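Receipts project -- progress report no. 6
6 min read
11 shares

Tue 11 June

Quick one this period, accounts week, sorry. Covers the Flolton grant, paper records strand only. The scanning strand reports separately.

Where we are. The Sketerham receipts are out of the carrier bags and onto the table. All of them. Bags gone to recycling. Sorting started in February, stopped for the audit, started again. More than 400 slips through so far, mostly the small handwritten kind the suppliers tear off a pad -- item, quantity, price, and a lot of blank lines underneath. Slow going. They curl, they stick together, and the date isn't always where you expect it. Some are from 2023 and had got in with much later ones.

Method is the same as in the last report. Square up the bundle, fan it, pull by date, then by supplier. Anything with no date goes in the query tray and gets matched against the cash book at the end of the day.
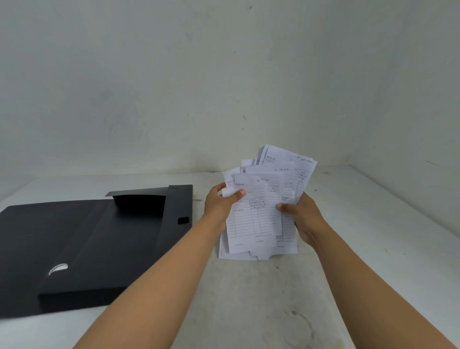 Are the handwritten slips good enough for the Flolton audit rules?
They are, as long as the date, the items and the amount can be read and there's a matching line in the cash book. Slips missing any of those need a signed note stapled on the back. We have 36 of those notes still to write.

Spending. Under on supplies, over on hours. The box files came in cheaper than quoted, so the difference went on dividers and a second stapler (the first one jams on anything thicker than a few sheets). Hours are over beacuse of the query tray. Would like to move the unspent print budget across to cover it, form attached, please sign if OK.

Storage. Rerkard shelving is up in the back office and holding fine. One box file per quarter, laid flat until full, then upright on the shelf. Label card filled in before anything goes inside, not after -- we lost an afternoon to that in February. Index sheet at the front, query notes at the back. Lid closed and clasped at the end of each session, the office gets damp and paper left out curls worse.

Still waiting on the Gentile branch. Their receipts were promised for the spring and have not come. Chased twice. If they turn up in the same state as Sketerham's the finish date slips by a month, no way round that with the current hours.

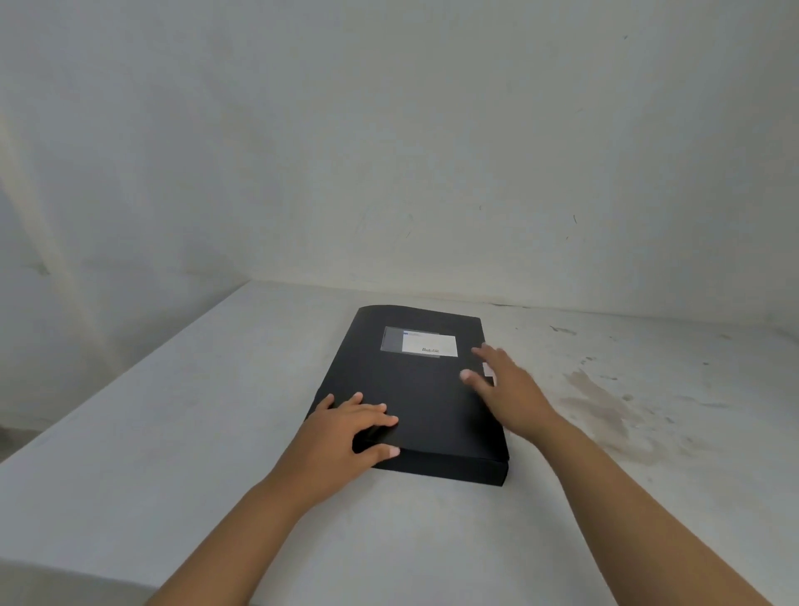 Flolton's grants desk replied on the first draft that flat storage is fine for now, but they want every file upright and indexed before the site visit, and would like the Gentile delay put in writing by the branch itself. Noted, both. Email to Gentile went this morning.

Next period
- finish the 36 query notes
- second pass on the oldest slips, the ink on some is going
- index sheets typed up, currently in pencil
- get a firm date out of Gentile
- decide if we photocopy the faded ones or just flag them. Leaning toward photocopy

Risks: see last report, no change exept Gentile.

3 comments

ledgerline
We had the same trouble with undated slips. Pad numbers helped a bit, suppliers mostly use them in order so you can narrow it down to a week or two.

back office sketerham
Sorry about the bags. There is one more, found it behind the printer. Will send it over.

mapleside
Would photocopy the faded ones now. Ours were past reading by the time we got to them.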